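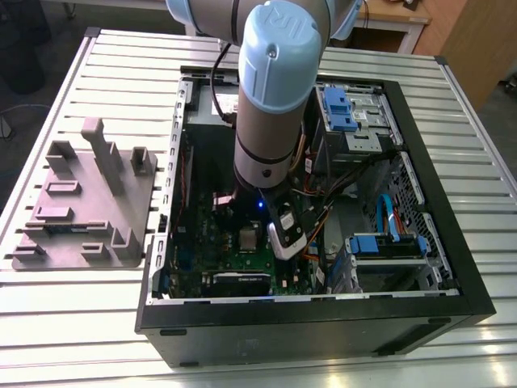 Arm working inside an open tower, with the fixture plate on the left.

Workshop guides > Cells > Sharing a refurbishment bench with an arm

Setting up a shared bench for desktop refurbishment

The guide applies to the bench cells at the Rinport site, where office desktops are opened, tested and refitted before resale. It covers placing the tower, teaching the positions and splitting the work between the arm and the bench technician. It assumes that the arm is mounted, the safety settings are locked and you have been signed off for the teach pendant.

Before you start

Read the job sheet in Flato and check that the case model on the sheet matches the case on the bench. A case from a different maker may have its drive cage in a different place, and the stored positions will be wrong. Models without a stored program are done by hand and logged under code 239.

1. Place the tower

Remove the side panel. Lay the tower flat on the slotted table with the open side up and the motherboard to the left. Push it against the stops. Check that it does not rock.

Tuck loose power leads towards the drive cage side. The arm comes down between the board and the cable bundles, and a lead lying across the board will be caught sooner or later. On older cases with long leads, use a reusable tie.

2. Set the fixture plate

The plate goes to the left of the tower. Bolt it through the table slots and tighten by hand, then a quarter turn with the key. Each socket takes one type of part. If a part sits proud of its socket, take it out and clear the socket before going on.

Plates are printed on site. Spare plates are on the rack under Han, the second cell. Scrap any plate with a cracked bracket.

3. Teach the positions

Load the case program from Grokov. Drive the arm at reduced speed to the approach point, 700 mm above the table, and confirm that the gripper clears the rim of the case on the way down. Check these in order:

approach point
point above the board
pick point on the plate
park position

Save only if a point has changed. Add your initials and a short note, for example "drive cage 4 mm further back".

4. Run the job

Start from the pendant and stay at the bench for the first unit of each batch. Later units can run while you prepare the next tower on the side desk. Keep sleeves and tools outside the marked area until the arm is parked.

If the arm stops on a force limit, do not restart. Open the gripper from the pendant, look for a trapped lead, and begin again from the approach point.

What stays with the technician

Diagnosis, cleaning, cable routing and the final check before the panel goes back on. The arm does the repeated placing and removing of parts. Since the December change, one technician looks after two cells, so more of the shift goes on fault finding and less on handling. The grade for the post now includes position teaching, and new starters should book that training in their first month.

Batch size is set by the planner. To change it, raise a request on form 3974 and not through the pendant.

Last revised Jan 2, 2022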